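A morning at Durkix, and why I now think about hair ties a lot

23 Nov 2021

Posted in: Visits, Robots

I had been putting this trip off since October. Durkix had been mailing me about their recording service for ages, and I kept filing it under "nice, later," mostly because the drive to Rathjen takes you over that long bridge and I'm a coward about bridges. But our small arm at work has been sitting under a dust sheet for too long, my boss had started calling it the coat rack, and the open morning was free with coffee included. So off I went!

For anyone new to this blog: we take in mixed boxes of returned costume jewelry and hair stuff from little shops, sort it, and send the good pieces back out. We bought a Skorkon arm last year to help. It's a perfectly decent arm. It can pick up a boxed watch all day long. Put a beaded bracelet in front of it and it behaves like me at a sewing machine. The beads slide, the string goes one way, the fingers go the other, and somebody has to walk over and start it again.

What Durkix sells is the bit in between. They don't make arms and they don't make grippers. They send people into ordinary rooms with hand-held grippers that have cameras on them, the people do a chore by hand (well, by gripper), and you get the recordings, sorted and labeled, to train your own machine with. You can buy a ready-made set off the shelf or you can book a custom job where you tell them the objects and the task. The off-the-shelf set I was curious about is called Flollum, and it's all small soft awkward things. Hair ties, cords, ribbons, strings of beads. My people!

Coralie Rewi met us at the door. She runs the recording side and she had clearly given the talk before, but she also kept wandering off it to tell us about things that had gone wrong, and I liked her for that. She told us they used to record everything on a gray lab bench with a gray mat, and customers kept coming back to say the robot was lost the minute it saw a flowery tablecloth. So now they go to real homes, and they leave the home alone. Whatever blanket is on the bed stays on the bed.

The office itself is nothing much to look at. Two rooms over a tile shop, a lot of labeled crates, a kettle with a sign on it. The crates I could have spent an hour on. One was all zippers. One just said FIDDLY.

Then we drove over to see a session, which was the part I'd come for. It was in a bedroom, a regular lived-in one with a packed wooden shelf, blossom branches in a vase and a big brown fleece blanket all bunched up. The job was laying out accessories on a plaid cloth and moving them to and from an open yellow box lid, one piece at a time. Black grippers, blue pads on the fingers, one for each hand if you want both. I stood by the wardrobe with my coffee trying to keep my elbows in.

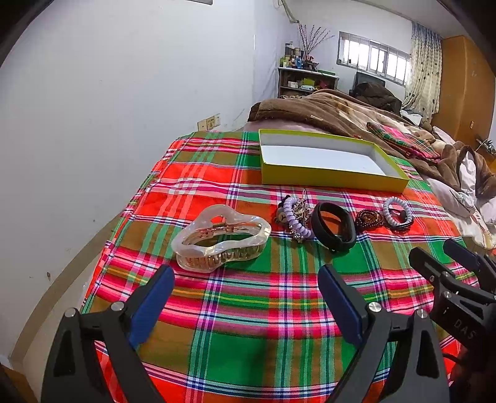

Hair clip, beads and coil ties out on the plaid first, and then the light blue coil tie held between the pads:
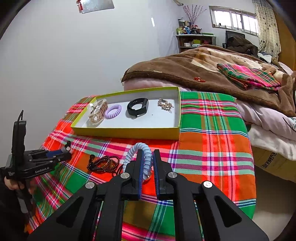 I asked if I could have a go and Coralie handed a pair over without any fuss. I did far worse than I expected. My first instinct was to grab everything in the middle, the way I would with my fingers, and with a coil tie that just makes it spring off sideways. You have to come in slower and take a bit of the edge. With beads I kept closing too hard and popping them out from between the pads like a watermelon seed. She watched me chase one bracelet for a good while and then said, "You're doing what the arm does." Ouch. But also, yes, and I think I understood our problem better in that moment than in a year of reading error logs.

The other thing I picked up is how much two hands matter. At work we've got one arm and we've been treating that as normal. Try pulling a single necklace out of a knot of necklaces one-handed and see how cheerful you feel. The two-hand recordings are a separate option, they cost more, and of course you need two arms at the far end to make real use of them. I've put that thought in a drawer for now. My boss reads this blog (hi).

OK, the service itself, since a couple of you asked me to bring back real numbers.

The smallest custom job is 100 recordings of one task. You mail them a box of your own objects, or they'll shop for close matches if you send a list. They spread the work over 4 homes so you don't get the same window and the same curtains every time, and the whole lot comes back in 30 days. You get the video from the gripper cameras, how far open the fingers were at each moment, and a short written label per step. There's a person checking the labels and you can send back the ones you don't like, up to 2 rounds. After that they charge.

Flollum is cheaper because it's already made, and you can download it the same afternoon. The catch is that you get what's in there. I scrolled through the item list on Coralie's laptop and it's heavy on hair things and cords, a bit thin on earrings, and there's nothing with a clasp being opened or shut. If clasps are your trouble, you'd be looking at a custom job.

Things I liked. The mess, first of all. Every session they played for us on the office screen had different bedding, different light, different junk on the shelves, and our sorting table is never tidy either. I liked that the failed grabs stay in, marked as failed, so you can use them or filter them out. And I liked that Coralie told a man from a bakery supplier that she didn't think they could help him yet. He wanted dough. She said dough was a whole other animal and wrote down the name of somebody else for him to call.

Things I'd grumble about. The file format is their own, and the converter for Skorkon arms is "coming," which I've heard before from other people about other converters. There's no way to buy a tiny sample, say ten recordings, and try them at home before paying for the set. I asked twice and got a friendly maybe. The labels are written in a sort of shorthand that the crew understands and I didn't, so "P-edge slow" was explained to me and "turn out" never was. And the price sheet has the travel charge on the back, in small print. Turn it over!

I also asked about whose homes they are, because I'd wonder about that if it was my blanket. People sign up and get paid per visit, they choose the rooms, and anything with a name or a face on it gets put away or blurred before a customer sees it. Coralie's own kitchen is apparently in one of the older sets. She says she can't look at her dish rack the same way.

So where does that leave our coat rack? I've asked for a quote on a custom job with our own returns, the worst box I can find, lots of fine chain and stretchy bracelets. I'd also like Flollum as a starter while we wait, if the converter shows up. My guess is we'll get the hair ties working long before the necklaces, and I'd be happy with that, as hair ties are a huge part of what comes through the door. Elastic ones, coil ones, the fuzzy ones that collect lint.

If you want to visit, they do the open morning every few weeks and you just write in and ask for a place. Park behind the tile shop, the front is permit only (I know this now). Wear sleeves you can push up. Lunch in Rathjen was a cheese toastie from the place by the bridge, very good, and I did the drive home in the right-hand lane at the speed of a tractor. Quote's due next week and I'll post the figures if they let me.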